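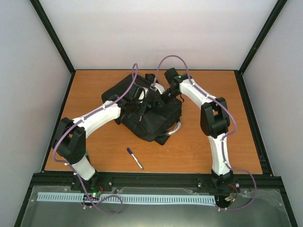 Figure 8.1 A black backpack on a wooden tabletop, with two robot arms reaching over it.

Chapter 8
Earning Income from a Website: Affiliate Links and Direct Sponsorship

Chapter overview

Chapter 7 dealt with the ways in which a website attracts readers. This chapter considers how the owner of a small website may earn income from those readers through two arrangements: affiliate links, in which a merchant pays a commission on sales that begin with a click on the owner's page, and direct sponsorship, in which a business pays a set fee to appear on the site for an agreed period. Display advertising sold through an automated network is treated separately in Chapter 9.

After completing this chapter, students should be able to:

define commission, cookie period, conversion and disclosure;
calculate the conversion rate of an affiliate link;
compare a commission arrangement with a fixed monthly fee;
draft a plain-language disclosure statement;
identify the clauses a sponsorship agreement should contain.

Key terms

affiliate, commission, conversion rate, cookie period, disclosure, flat fee, media kit, merchant, placement, sponsor

Opening case: The Miltdale Walker

Raquel Valente began a website on day walks near the town of Miltdale as a hobby. She wrote each entry on a Saturday evening and gave no thought to income until the cost of hosting rose. By October the site was receiving 2,000 visits a month, most of them from people looking for track notes and parking information.

Two offers reached her in the same week. Nostier, an online seller of outdoor clothing, invited her to join its affiliate program. She would receive 8 per cent of the value of any order placed by a reader who followed a link from her site, provided the order was made within the cookie period. Natdale, a local guesthouse, offered a flat fee of $111 a month for a placement at the top of every page.

Valente accepted both. In the first month, the Nostier links were clicked 111 times and produced 2 orders. The Natdale fee arrived on time and did not depend on the number of visitors. She also received several emails from regular readers, who asked whether her opinions on clothing were now paid for. She had not placed a notice on the site explaining the new arrangements.

The case raises three matters that recur throughout the chapter. The first is risk. Under a commission arrangement, the owner of the site bears the risk that readers will click but not buy. Under a flat fee, most of that risk passes to the sponsor, who pays whether or not any bookings follow. The second is measurement. The conversion rate of an affiliate link is the number of orders divided by the number of clicks, expressed as a percentage. In Valente's case the rate for the first month was 1.8 per cent. A single month's result on a site of this size should be treated with caution, as one further order would have changed the figure considerably.

The third matter is disclosure. A reader is entitled to know when a recommendation may bring a payment to the person making it. Consumer law differs from place to place, and students should consult the rules that apply where they live. As a matter of good practice, the notice should appear near the link itself, in ordinary language and in type of a readable size. A general statement on a separate page is seldom enough.

8.1 How an affiliate program operates

An affiliate program involves a merchant, an affiliate and a customer. In many cases a fourth party, the affiliate network, keeps the records and makes the payments. When an application has been approved, the affiliate is issued with a link containing a code. The code allows a later sale to be traced to the site from which the customer came. If the customer returns to the merchant after the cookie period has ended, no commission is normally payable, and the affiliate should therefore check the length of this period before joining.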